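Kinar Übungs-PC für Montage und Wartung
Artikelnummer 2589

Startseite > Technik und Werkstatt > Lehrmittel > Übungsgeräte

Der Kinar Übungs-PC ist ein Desktop-Rechner für den Unterricht in Berufsschulen, Werkstätten und Umschulungen. Geübt wird der Ein- und Ausbau der wichtigsten Komponenten: Prozessor, Arbeitsspeicher, Kühler, Laufwerk und Netzteil. Das Gerät ist gebraucht, wird von Zalstead gereinigt und auf Vollständigkeit geprüft. Leichte Kratzer am Gehäuse sind möglich und kein Reklamationsgrund.

Die Hauptplatine hat eine grüne Leiterplatte und ist im Gehäuse verschraubt. Der Prozessorsockel mit Metallrahmen ist bei Auslieferung leer, die Speicherbänke sind schwarz und haben Verriegelungen an den Enden. Prozessor und Speichermodule liegen getrennt in antistatischen Beuteln bei.
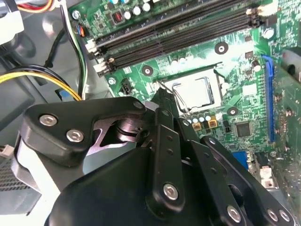
Für die Arbeit am Sockel empfehlen wir ein Erdungsband. Die Kontakte dürfen nicht mit den Fingern oder mit Werkzeug berührt werden. Der Prozessor wird ohne Druck eingelegt, erst danach wird der Rahmen geschlossen. Vor jedem Eingriff Netzstecker ziehen.

Lieferumfang
Desktop-Gehäuse mit montierter Hauptplatine
Prozessor, passend zum Sockel
2 Speichermodule
Prozessorkühler mit Schrauben
Festplatte 500 GB
Netzteil, Netzkabel
Arbeitsblätter zum Ausbau und Einbau (Deutsch, gedruckt)

Nicht enthalten sind Monitor, Tastatur, Maus, Wärmeleitpaste und Betriebssystem. Wärmeleitpaste und Erdungsband finden Sie unter Zubehör, ebenso den Werkzeugsatz Gerlach für PC-Montage.

Preis: 194 Euro inkl. MwSt., zzgl. Versand
Lieferzeit: 2 Wochen
Schulen und Bildungsträger können auf Rechnung bestellen.

Ersatzteile
Sockelrahmen, Speichermodule und Kühlerschrauben sind einzeln lieferbar. Bitte geben Sie bei der Bestellung die Artikelnummer des Geräts an. Verbogene Kontakte im Sockel sind von der Gewährleistung ausgenommen, wenn sie beim Üben entstanden sind.

Passend dazu
Antistatische Arbeitsmatte Lasska, blau
Werkzeugsatz Gerlach für PC-Montage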